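From: Zakhar Dovhaniuk
Subject: Re: table padding

Uliana Semeniuk wrote:
> Does anyone cover their worktable with foam? Mine is
> bare wood and every cup that tips over sounds like a gunshot.

Yes, and I love it! One big white foam sheet over most of the tabletop, a strip of wood left bare along the side. It picks up smudges fast — I've stopped minding.

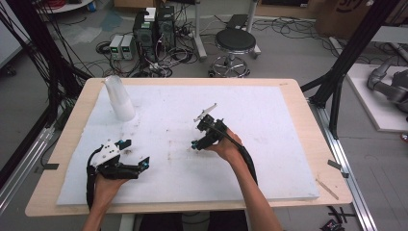
I'd go for one large piece over tiles, no seams to snag on. Mine's been down since October and I'd do it again tomorrow!

Zakhar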